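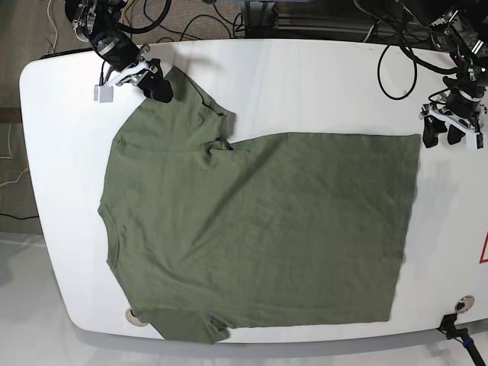 Looking After a Two-Arm Folding Station
Workshop tips, last updated 16 May 2025

These notes cover the setup and upkeep of a two-arm bench station used for folding T-shirts and other flat garments. Most of them apply to any pair of light arms with two-finger grippers working over a table. Read the manual for your own arms first. Where the manual and this page disagree, follow the manual.

Before you put a hand near the arms

Press the stop button and switch off the motor supply. Many light arms have no brakes and will drop when the power goes. Send both arms to their rest position first, or hold them up with one hand while a second person throws the switch. Do not rely on a paused program. A paused arm still has power and may move when the program resumes or when a cable gets bumped.

Keep the stop button where it can be reached without leaning across the table. Test it once a week with the arms moving slowly over a bare table.

The table

A smooth white top is easy to clean and gives good contrast with most shirts. White and cream shirts are harder. For those, lay a gray or dark blue cloth over the work area and tape it down at the edges so the fingers don't pick it up with the shirt.

Wipe the top at the start of each day with a barely damp microfiber cloth. Let it dry completely. A damp patch makes cotton drag, and the fold comes up short on one side. Skip furniture polish and anything with wax or silicone in it. A polished top is so slick that the whole shirt slides when one sleeve is pulled.

Glare is a common cause of missed picks on a glossy surface. If there is a bright spot under the ceiling light, move the light or put a diffuser over it before you change anything in the software. A window beside the table will give you good picks in the morning and bad ones in the afternoon. Hang a blind.

Check that the table doesn't rock. Push down on each corner in turn and shim the foot that lifts. A rocking table feels minor by hand but shows up as the fingers pressing hard on one side and missing the cloth on the other.

If your table has cord holes in the top, keep them outside the folding area where you can. Where you can't, fit flat covers. An open hole catches sleeves and hems, and a raised metal rim can catch a fingertip on a low sweep.

Laying out a shirt

Start with the shirt face down or face up, but pick one and stay with it. Smooth it from the middle toward the hems with the flat of your hand. Light wrinkles are fine. A doubled sleeve or a rolled hem is not, because the fingers will take two layers where the program expects one.

Keep the whole shirt on the table if there is room. A sleeve that hangs over the front edge gets pulled down by its own weight and shifts the shoulder as the arm lifts the other side. If large sizes won't fit, move the start position back before you go to a bigger table.

Two strips of low-tack tape make a good guide, one for the collar and one for the bottom hem. Replace them when the corners start to curl.

Gripper fingers

The rubbery tips wear first. Fine lint packs into the surface and makes them slippery long before the rubber is worn out, so clean before you replace.

To clean the tips:
Switch off and lower the arms.
Brush off loose lint with a dry toothbrush.
Wipe each tip with a lint-free cloth and a little isopropyl alcohol.
Wait five minutes before using them.

We do this every 100 folds on cotton and twice as often on fleece. The Dustell lint brush works well for the first pass, but any stiff nylon brush will do.

Replace the tips when you can see a shiny flat on the gripping face, when the edge is torn, or when a clean tip still lets a single layer of jersey slip. Change both tips on a gripper together. One new and one old tip will close off center and twist the cloth. Our last set went 620 folds, and the set before that went 445. The shorter run was mostly sweatshirts with heavy seams.

After any change of tips, close the gripper slowly on a strip of printer paper. It should hold the paper along the full width of the tip. If it holds at one corner only, loosen the finger screws, square the finger against its bracket, and tighten again.

Finger height

Set the height with the table clean and no shirt on it. Lower each gripper in the smallest steps you have until a sheet of paper just drags under the tips. Save that height as the table height for that arm. Do the same at the left, middle and right of the work area. If the three readings differ by more than the thickness of a shirt, level the table or the arm base before going further.

Set each arm on its own. Copying the number from one arm to the other saves a few minutes and usually costs a fingertip.

Brackets and screws

Printed plastic brackets crack at the screw holes and at inside corners. Look at them in strong light, and flex each one gently with the power off. A hairline crack that opens when you flex it means the part should be changed that day. Keep one spare bracket for each arm, already printed and fitted with its inserts.

Go over the screws once a month with the correct driver. Start at the base and work out to the fingers, so that none gets missed. Use medium-strength threadlocker on metal-to-metal screws only. Some threadlockers attack plastic and will turn a good bracket brittle. Put a dot of paint pen across each screw head and the part beside it. A broken line tells you which screw has moved.

Cables

Most faults on this kind of station come from cables. Each joint needs enough slack to reach both ends of its travel, and no more than that. Too tight, and the connector works loose. Too much, and the loop hangs onto the table and drags across the shirt.

With the motor power off, move each arm by hand to its farthest reach, then to its closest, then through a full turn of the wrist. Watch the cable the whole time. Mark the tight spots with tape and add slack there. Take up large loops with a hook-and-loop strap at the upper arm. Zip ties are fine on a fixed rail, but on a moving link they cut into the jacket.

Run power and signal cables apart behind the table where space allows. Label both ends of each one. Keep the floor behind the station clear enough to follow a cable from plug to arm without lifting the others. A cord that crosses a walkway needs a cover.

If an arm drops out in the same place each time, suspect the cable at that joint. If it drops out at random, check the plug at the supply end, then the hub.

Clamps and bases

Anything clamped to the table edge will creep over time. Draw a thin pencil line along each side of the clamp after setup. If the clamp has left its line, put it back, tighten it and redo the height check. A thin rubber pad between clamp and table helps on a slick surface. Use the same thickness of pad on both sides.

Monthly routine

Check the stop button.
Check screws and paint marks.
Flex the brackets.
Inspect every cable at the joints and plugs.
Vacuum lint from the table, the rail and the floor behind.
Run the paper test at three points for each arm.
Fold 9 plain cotton shirts of the same size and write down any missed picks.

Keep the results in a notebook by the station. Note the date, which arm missed and where on the shirt it happened. In March our log showed nearly all the misses at the same sleeve, and the cause was a loose finger screw on that side.

Common problems

Fingers close but pick up nothing: tips too high, tips dirty, or glare at the pick point.

Fingers pick up the front and back layers when only one is wanted: tips too low, or closing force set too high. Raise the tips first.

Shirt slides as a whole: table too slick, or arm lifting too fast. Slow the first inch of the lift.

One side of the fold is short: damp table, a sleeve caught on an edge, or one arm starting late.

Fold is neat but crooked: shirt laid out off the guide tape, or a clamp has shifted.

Joint is warm and noisy after a short run: stop and let it cool. Check for a cable pulling against the joint before you blame the motor.

Parts to keep on hand

Two sets of fingertips, one bracket per arm, a bag of finger screws, one spare cable of each type, hook-and-loop strap, a paint pen, and a driver that stays with the station. We keep ours in a Kandton drawer box under the bench, with the part numbers taped inside the lid.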